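Print this page | E-mail this page

Filed under: Shop News / Car Care

FOR IMMEDIATE RELEASE

Briltik Auto Service Stops Selling Fuel System Cleaning as Routine Maintenance

Granstead repair shop says its own records gave it little reason to keep going

GRANSTEAD - Briltik Auto Service will no longer recommend fuel system cleaning by mileage at either of its 2 locations, the company said today. The service, sold for years as part of a package under the Goltell name, will still be done when a car has a problem that testing points back to dirty injectors. It will not be offered at the front desk because the odometer has rolled past some number on a chart.

The change took effect in March. Drivers who prepaid for a cleaning and have not had it done can ask for their money back or put it toward other work.

"I signed off on that chart myself, and I could not tell you where the mileage on it came from," said Rami Bitar, who owns the shop. "It came with the display rack. We hung it on the wall and people believed it, and so did we."

Last winter Bitar asked service manager Daryna Tymoshchuk to go back through the shop's repair orders. She found 3,115 oil change visits in the period she looked at. On 757 of them, the customer was told a fuel system cleaning was due. On 704 of those, nothing in the notes described a complaint of any kind. The engine ran fine, no warning light was on, and the owner had come in for oil.

Tymoshchuk then looked for signs that the cleanings had done those cars some good. She is careful about what she will say on that point.

"Our records don't prove it was useless," she said. "We weren't measuring anything, so they can't prove much. But if you charge somebody for a result, you ought to be able to show them one, and I couldn't. Several people told us the car felt smoother afterward. People say that after a car wash."

The shop does not dispute that injectors get dirty. A rough idle, a misfire on one cylinder or a trim reading that is well off can all lead there, and cleaning is sometimes the right repair. They can also lead to a worn spark plug, a cracked hose or a bad coil, and a cleaning sold first only puts off finding that out. From now on the shop will test before it quotes, and the customer will get the reading in writing along with the price.

Bitar said he expects to hear from other shops that the service is cheap insurance. He has used the phrase himself. "Insurance pays you when something goes wrong," he said. "I never once wrote a check to a customer whose injector failed after we cleaned it."

He is not much kinder to the bottles sold over the counter. Some may help and some may do very little, he said, and the label is a poor way to tell which. The shop has taken them off its shelves until it has a reason to put them back. Customers who like using one are free to keep doing so, provided the owner's manual does not warn against it.

The same review will move on to other items on the old service menu. Power steering flushes are next, followed by the throttle body cleaning that used to be bundled with a tune-up. Tymoshchuk said some of them may well survive. Brake fluid, for one, is a service she expects to keep, with a test of the fluid done at the car so the owner can watch. Transmission service will follow the carmaker's schedule for the vehicle, including the heavy-duty schedule for those who tow.

Asked whether the decision was a marketing move, Bitar said readers should be suspicious of any repair shop that sends out a press release about its own honesty, this one included. He suggested a simple check that works anywhere. When a shop says a service is due, ask to see it in the owner's manual. If it isn't there, ask what test shows the car needs it. If the answer is a wall chart, wait.

The revised service menu is posted at the front desk of the main shop on Gowda Road and at the smaller shop across town. Prices for oil changes, tire rotation and inspections stay the same.

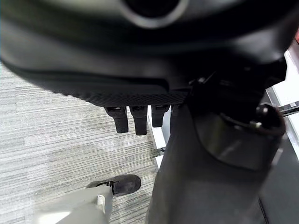
Anyone who wants the old menu, to compare what came off and what stayed on, can ask for a copy at either counter.

Media contact: Daryna Tymoshchuk, Briltik Auto Service, Gowda Road, Granstead | © Briltik Auto Service. All rights reserved. | Back to top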